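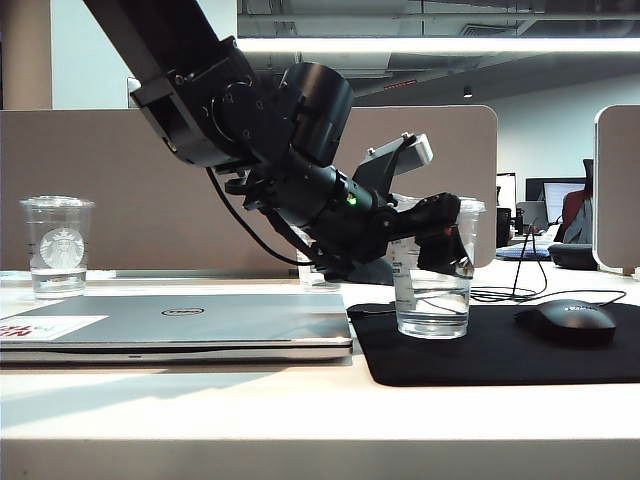 **stolier_desk**(質問した人/一般メンバー)
投稿日:2025年8月1日 カテゴリ:職場・デスクまわり

## 机の上の水、みなさんどこに置いてますか?(透明カップが増えていく)

はじめて質問します。長くなったらすみません!

会社の机で水を飲むとき、コンビニやカフェの透明なカップを洗って使い回しています。ドーム型のふたが付いたままのやつです。Workellという共用オフィスに部署ごと移ってから給水機が遠くなって、一回で何杯か汲んでくるクセがつきました。そしたら机がこの状態です。ノートパソコンの奥にスタバのカップ、真ん中あたりにも水入り、マウスパッドの上にも半分くらい水の入ったやつ。

で、先日ついにやりました。マウスを右に動かしたら手の甲がカップに当たって、ふたはしてあったのにストローの穴からぴゅっと……。マウスパッドが端っこだけ濡れて、パソコンは無事でした。閉じてあったから助かっただけで、開いていたらと思うと今でもちょっとドキドキします。会社の備品ですし。

聞きたいのはこのへんです。

- 水を机に置くとして、パソコンとマウスがあるとき、どの位置がいちばん安全なのか
- マウスパッドの上に置くのはやっぱりダメ?(すべらないし、机に輪じみができないので、つい置いてしまいます)
- 使い捨てのプラカップって何日くらい使い回していいもの?
- 布を貼ったパーテーションの足元に水をこぼしたとき、しみになりますか

ちゃんとした水筒を買えばいいのはわかってるんです。わかってるんですが、水筒はパッキンを洗うのが面倒で、家に3本眠ってます。できればカップのまま、置き場所の工夫でなんとかしたいです。引き出しは鍵つきのが1段だけ、机の幅は広げられません。よろしくお願いします!

---

### 回答1(ベストアンサー)

前の職場で同僚のキーボードを一枚だめにした者です。えらそうに言える立場ではないんですが、そのあと真剣に考えたので書きますね。

**置き場所は、マウスを持つ手と反対側の奥です。** 右手でマウスを使うなら左の奥。写真だとノートパソコンの向こうにスタバのカップがありますよね、左右でいえばあっち側で合ってます。ただ、パソコンの真後ろだと、取るときにカップがパソコンの上を通ります。これがこわい。パソコンを少し右に寄せて、左の端に水専用の場所を作ってみてください。私は仕切りのついた浅いトレーを置いています。100円ショップので十分で、ふちが少し立っているものがいいです。こぼしてもトレーの中で止まってくれます。

マウスパッドの上は、私ならやめておきます。布っぽいパッドだと吸ってしまって、裏まで乾くのに一晩かかったことがありました。あと、有線マウスだとコードがカップに引っかかるんですよ。写真のマウスもコードがパッドの上でくるっと曲がって奥に行ってるので、気をつけたほうがいいと思います。コードは机の奥で一か所、面ファスナーの細いバンドで軽く留めておくとかなり違います。きつく留めるとマウスが動かしにくいので、手前に余裕を残して。

それから、一度に何杯も汲むのをやめて、500mlのふたつき容器に汲んでおいて、カップは一個だけ出しておくのはどうでしょう。容器は引き出しか足元へ。飲む用のカップが一個なら、「どれが今日の水だっけ」がなくなります。私はこれがいちばん効きました!

輪じみが気になるなら、コースターを敷くか、トレーに薄いふきんを一枚敷いておけば大丈夫です。ふきんは金曜に持ち帰って洗う、と決めてます(よく忘れます)。

> **stolier_desk**:くわしくありがとうございます!コードのことは考えてもみませんでした。帰りにトレー買ってきます。ふち、立ってるやつですね。

> **回答者**:低すぎるとコースターと変わらないので、指の第一関節くらいあると安心です。大きすぎるのを買うと書類置き場になります。経験者です。

---

### 回答2

水筒買いましょう。

……だけだと怒られそうなので、カップの話だけ。使い捨てのカップは基本その日かぎりと思って使うものなので、私は持ち越しません。洗うと細かい傷がつくし、ドーム型のふたは内側の溝にスポンジが入らないんですよね。どうしても使い回したいなら、くり返し使う前提のふたつきカップを一つ買うのが早いです。マウスパッドにのってるカップ、横に目盛りみたいな印刷がありますよね。飲んだ量がわかるのは便利なので、次も目盛りつきを選ぶといいかも。

私が使っているのはDridenbyというお店の無地のタンブラーで、セールのとき221円でした。パッキンなし、ふたは乗せるだけ。倒せば普通にこぼれます。でも口が広くて手が底まで入るので、洗うのはラクです。高さが14cmしかなくて、背の高いカップより倒れにくい気がします。

---

### 回答3

パーテーションの件だけ答えます。うちもベージュっぽい布張りです。

ただの水なら、乾いたタオルで押さえて吸わせて、あとは自然に乾かせばたいてい平気でした。こすると毛羽立ちます。ドライヤーを当てた人がいて、そこだけ輪っかが残ってました。薄い色の布は、水だけでもほこりが浮いてふちに集まることがあるみたいです。もし輪が出たら、固くしぼった布で輪より広めに全体を湿らせて、もう一回乾かすと目立たなくなることも。コーヒーやお茶だと話が別なので、早めに管理の人に言ったほうがいいです。

あと関係ないですけど、パソコンのふたに貼ってある白地に赤文字のシール、あれがもし備品の管理シールだったら濡らさないほうがいいです。うちの会社のは水でにじんで、貼り直しの申請がすごく面倒でした。

> **stolier_desk**:こするつもり満々でした、危なかった……。シールも気をつけます。

---

### 質問者からの追記

みなさんありがとうございました。とりあえずトレーを左の奥に置いて、カップは一個だけにしました。残りのカップは思いきって処分です。マウスパッドの上がひろびろして、こんなに広かったっけ、となってます。

タンブラーは9月のセールまで待ってみるつもりです。目盛りつきで、手が底まで入って、ふたの溝が浅いものをご存じの方がいたら、引き続き教えてください!Brzozowskaの小さいのも気になってるんですが、使ってる方いますか?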